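Tags: Workshop | Sewing and mending | Hand tools

Curved needle work: tips noted at the Birkent open day

The Birkent open day in December ran demonstrations in the ground-floor workshop from early morning. The one of most use to anyone who repairs upholstery, canvas or leather at home was the robot suturing bench, run by Mitiku Zeleke. A surgical stitch and an upholstery stitch are close relatives. Both use a curved needle, both are worked from one side only, and both fail for the same reasons. The notes below were made at the bench and tried afterwards on a split seat cushion.

1. Hold the needle with a tool

Fingers slip on a small curved needle and tend to push it straight, which bends or snaps it. Use a needle holder, or fine pliers with smooth jaws. Set the jaws square across the needle, so that it cannot swivel when the point meets resistance. Hold it well away from the point.

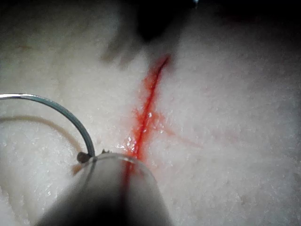
2. Turn the wrist

A curved needle should travel along its own curve. Start with the point upright on the material, then rotate the hand until the point comes up on the other side. Pushing forwards widens the hole. Zeleke ran the same turn at slow and full speed, and the path of the needle was the same in both.

3. Use the second tool as a support

Keep a second pair of pliers or tweezers in the other hand. Press lightly beside the place where the point will come out, take hold of the needle behind the point, and only then let go with the first tool. Gripping the point itself blunts it.

4. Tie each stitch separately

For a repair under strain, single knotted stitches are safer than one running thread. If one gives way, the rest hold. Tie the knot, trim the tails short but not flush, and move along the split. A gap of 5 mm between stitches suits medium-weight canvas. Thick leather will take more.
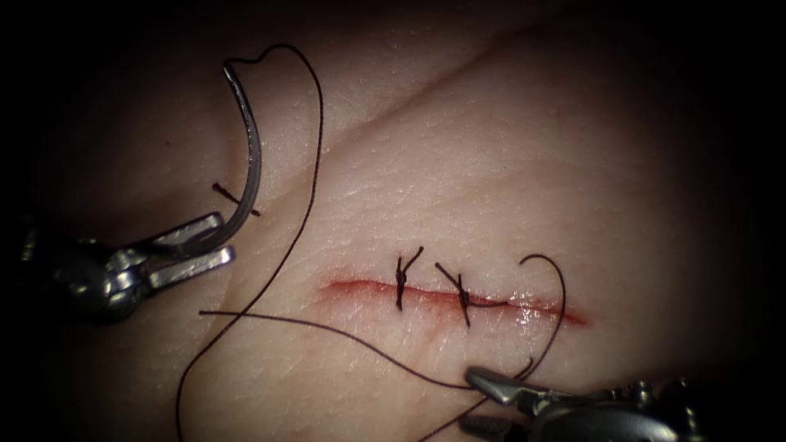 Pull the thread until the two edges touch and stop there. Too much tension puckers the material and starts a fresh tear at the hole. On the cushion the first three stitches were too tight and had to be cut out – the marks still show.

5. Manage the loose thread

Long thread catches on tools and on earlier knots. Cut a working length of 700 mm at most for a short repair. The cushion needed 1,040 mm in total, so it was done in two lengths. Before closing a knot, check that no loop is lying under the pliers. Lift off the cut ends as you go.

6. Light and seating

Place one lamp low and to the side, so that the edges of the split throw a shadow. Rest both forearms on the bench. The robot arms have a fixed base and hands do not, and most shaky stitching comes from working with the elbows in the air.

Materials used: bonded nylon thread from Storkora, a Rustad needle holder and a half-round needle. Waxed linen thread also works but frays sooner at the eye. Wipe the needle with a drop of light oil before putting it away.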